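Print this post
E-mail this to a friend

Keeping Regular Hours: Observations After One Winter

It has been the position of this blog that household matters deserve the same orderly treatment as any other undertaking. In keeping with that view, the following is a record of the sleep schedule adopted at my residence in Tapley last December and maintained, with certain lapses, through the end of the winter.

The schedule was undertaken at the suggestion of my colleague Senthil Pinto, with whom I shared an office at Murnell before the move to the Stumley building. Mr. Pinto had kept fixed hours for 4 years. He advised that the hour of rising should be settled first and the hour of retiring allowed to follow from it. I had always proceeded in the opposite order, with poor results.

The hour of rising was accordingly set at 6:15 a.m., weekends included. Lights were to be out by 10:30 p.m. Coffee was not to be taken after lunch. The telephone was to remain in the kitchen overnight, and an ordinary alarm clock was purchased for the bedroom. The first clock ticked loudly and was returned. Its replacement has given satisfactory service, although the snooze button is larger than I would prefer.

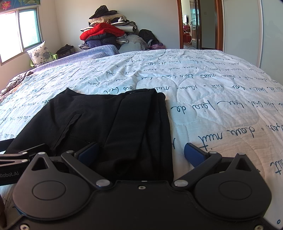
Clothing for the following day was to be selected before 9 p.m. This provision was added in the second week, after several mornings were lost to indecision over shirts. It has proved the easiest of the rules to observe and remains in force.

The most serious difficulty arose on Sunday evenings. A late nap, a long dinner, or the prospect of the coming week was sufficient to delay sleep past midnight, and Monday was regularly the poorest day as a result. Naps after 3 p.m. were discontinued in January. The Sunday meal was moved forward by 2 hours, an arrangement to which the rest of the family agreed with some reluctance and which was suspended whenever guests were present.

A written log was kept for 86 nights. I regret that the entries for the final portion are brief, and that several consist only of the word "fine." The earlier pages do show that nights following an afternoon walk were generally the better ones, including those when the walk was no longer than the distance to the Skunik Street post office and back.

My neighbor Tuncay Sönmez has inquired whether the same schedule would suit a person who works evenings. I am not in a position to advise him. He has begun a log of his own and has agreed to share it with me in the spring.

E-mail this to a friend
Print this post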